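Murín Grasp Software
Progress report to Skadomcombe, work package 2: perception and planning for thin-film items
Prepared by: Juraj Pešek
Date: 30 April 2018

Status

Work package 2 is on plan with one open item, the planner timeout described under Planning. The perception model was retrained once in the period. The controller interface is frozen, and changes to it now need sign-off from Alžběta Sýkora.

Data

The training set holds 1788 labeled grasp sequences. Of these, 114 were rejected at review because the wrist camera and joint state clocks had drifted apart. The drift was traced to the logging node, which stamped images on arrival and joint states at source. Both streams are now stamped at source. The rejected sequences have been kept in a separate directory and can be recovered if a usable offset can be estimated. Syafiqah Oei is looking at this at low priority.

Labels for plastic film were revised. The previous scheme used one mask per item, which gave poor results where the film is thin enough for the background to show through. The new scheme has two classes, gathered film and stretched film, and the loss is weighted toward the boundary between them.

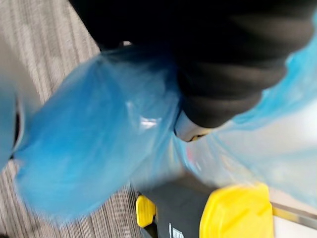 Color alone is a weak cue for the stretched class. The segmentation network now takes a short window of past images along with the current one, so that motion of the film against the background contributes to the mask. Inference time went up as a result, and the perception node runs at a lower rate than the arm controller. The controller holds the last valid mask until a new one arrives and raises a stale flag after 70 ms.

Motion blur remains a source of error during fast transfers. Two remedies were considered: shorter exposure, and a speed limit while the mask is in use for control. The speed limit was adopted for now. It is set in the planner configuration and applies only between grasp and release.

Planning

The planner treats a held bag as a swept volume below the gripper. Earlier builds used a fixed box, which was too small for a bag that had filled with air and too large for a flat one. The volume is now fitted to the mask at each planning call, with a margin added on the side facing the direction of travel.

The fitted volume sometimes overlaps nearby containers at the start of a motion. In that case the planner rejects the start state and retries until it times out. Zdislava Procházka has written a patch that allows contact at the start state if the distance grows over the first part of the path. It passes the unit tests but has not been merged, pending a review of the stop conditions.

Tooling

The replay tool, Rotell, can now step through a logged sequence with the mask, the fitted volume and the gripper state on one time axis. Export to the older Mernard format was dropped. Dagmar Havlíček has updated the user notes.

Budget and staffing

No change against the approved plan. No additional hardware is requested.

Next period

Merge the start-state patch after review. Repeat the baseline runs with the new labels and the speed limit in place. Measure the effect of shorter exposure on mask quality under the existing lighting. The draft of the work package deliverable is due in September.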